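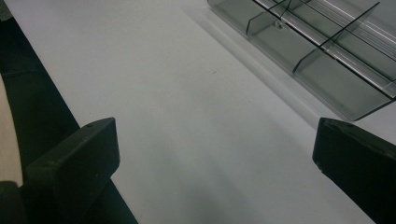

Ebere Tijani asked me whether a white tabletop is worth the bother if you cook and do homework and fix things on it, and then told me to be truthful about the gray patches. Okay! I've lived with a matte white table for 27 months, I've done most things wrong to it, and I'd still buy another one tomorrow. But you do have to change a few habits.

The gray patches first. Half of what I used to scrub was shadow. White matte shows every bit of uneven light, so one end of my table looks dingy by four in the afternoon no matter what I do. Before you get the cleaner out, wipe one small spot with a damp white cloth and look at the cloth. Clean cloth, clean table, go sit down.

If the cloth does come up gray, it's usually a film, and with me it's usually my own fault (too much dish soap). I now use one drop in a bowl of warm water, wring the cloth out hard, wipe the whole top, and then go over it again with plain water. The second pass matters more than the first. Dry it with an old T-shirt, going in one direction, and start at the far side so you aren't leaning your sleeves in the part you've done.

Things I've used for marks, with mixed luck:

Pencil: a white vinyl eraser, then brush off the crumbs. Works nearly every time.

Tea rings: baking soda and a little water, left for 13 minutes while I unload the dishwasher. Don't scrub it, just lift it off with a wet cloth.

Ballpoint: rubbing alcohol on a cotton swab, and test it underneath the table first. I rubbed too wide once and spread a blue cloud the size of a saucer. Small dabs, fresh swab each time.

Turmeric: I've got nothing. Sunlight faded mine a little over one summer. If you're grating fresh turmeric, do it in the sink.

Melamine sponges, the white foam kind, I keep for emergencies only. They're a very fine abrasive and they'll rub a shiny spot into a matte surface, and then you'll see that spot every single morning from your chair. Ask me how I know.

Now, dark edges. If your white top meets a black trim or a black border, do the black part last and with a different cloth. Lint from a white towel shows up on black like snow, and some dark finishes can leave a bit of color on the cloth that you then drag right across the white. The seam where the two meet collects crumbs and grease like you wouldn't believe! I run a wooden toothpick wrapped in a thin damp rag along it on Saturday, one long pull from end to end, and a soft toothbrush for whatever's left.

For anything that gets set down and picked up all day (lamps, jars, tools, the little clamp I use for gluing), stick felt dots on the bottom. Dark rubber feet are the worst offenders, and some of them leave a yellowish stain that never comes out. Change the felt when it feels gritty. Grit under felt is just sandpaper.

Ebere also wanted to know about wax or polish, and my answer is no, not on matte. It goes on in streaks and then you're back to the one drop of soap and the bowl of warm water, twice over, with the radio on.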